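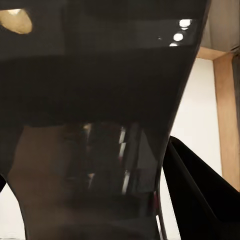

Home Tips Kitchen Workshop Cleaning Ask a Reader

Kitchen robot software: tips before you trust it with your counter

Every seller of kitchen robot software will tell you that it "understands your home." I have been testing planners in simulation since June, and my advice is to believe about half of that, and to check the other half yourself.

Start with shiny things. Gloss is where perception falls over first. A polished surface throws back lights and half the room, and a depth estimate can land well behind the object or nowhere at all. If your package lets you view the depth map, open it and look for holes before you let the planner choose a grasp. If it doesn't let you, I would want a discount.

Don't take the success rate on the box. Thygesen, the planner I used most, came with a demo script that scored 100 out of 100. I changed the lighting and moved the start pose, ran it 115 times, and stopped quoting the demo. Ask how many different kitchens were behind a number. One kitchen, run over and over, tells you about one kitchen.

Look through the wrist view, not only the wide one. The wide view makes everything seem tidy. Up close, the hand blocks a good deal of what it is supposed to be working on.
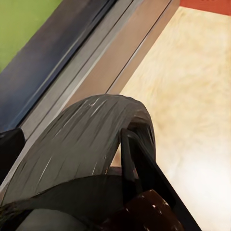
Wrist view in the simulator: most of the brown piece is out of sight, and the pale counter is nearly white with glare at lower right.

Some settings worth changing on the first day:

Collision margin. The default in Thygesen is tight. I set mine to 20 millimeters near counter edges and let it be slow.

Replanning. Turn it on. Réka Bárány wrote in to say it makes the arm dither, and she's right, but I'll take dithering over a confident swing at a cabinet.

Gripper mask. Check that the software knows which pixels are its own hand. Dark fingers close to a dark object are a fair test. Mine once planned a path around its own finger.

Logs. Keep them. I have 2958 saved runs and have read more of the bad ones than I'd like. Name the files by what went wrong — "lost the edge" is more use to you later than a time stamp.

As for simulation itself, it's cheap and it breaks no dishes, so use it. But rendered glare is only somebody's guess at glare. Chenxi Fang of Nandville asked whether a clean week in the simulator means the thing is ready for a real counter. I wouldn't say so. Run it slowly with nothing breakable within reach, and keep a hand on the stop button.

I haven't tried the Suvden add-on for reflective objects. Two readers like it, and neither could tell me what it was tested on.

This site uses cookies to remember your preferences. Accept Manage settings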